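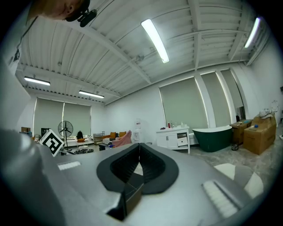

White corrugated ceiling with steel beams and pipes running across it.

How to quiet an echoey workshop without buying the miracle panels

If you've gone looking for help with a boomy metal-roofed room, you've met the foam sellers. Thin foam does a little for hiss and chatter. I've yet to hear it do much for a compressor.

Start with a clap test. Stand in the middle of the floor, clap once, listen. Then do it from each corner. Write down where it rings longest, as you will not remember by lunch.

Next, borrow before you buy. Hang moving blankets on the worst wall, a few inches off the surface, and leave them for a week. If you can't tell the difference, panels in that spot won't thrill you either.

For the real thing, build frames and fill them with mineral wool, 2 inches thick at least. Cover them in any cloth you can breathe through easily. Wear a mask and gloves when you cut the wool. Ceiling first, walls second - most people do it backward, me included.

Check what the roof structure can carry before hanging anything from it, and keep clear of lights and sprinklers.

Tullio Gentile swears by the Sukby ceiling tiles and paid over $1000 for his. His shop does sound better. He also moved the planer outside the same month, so make of that what you like.

Clap again when you're done, same spots, and compare with your notes.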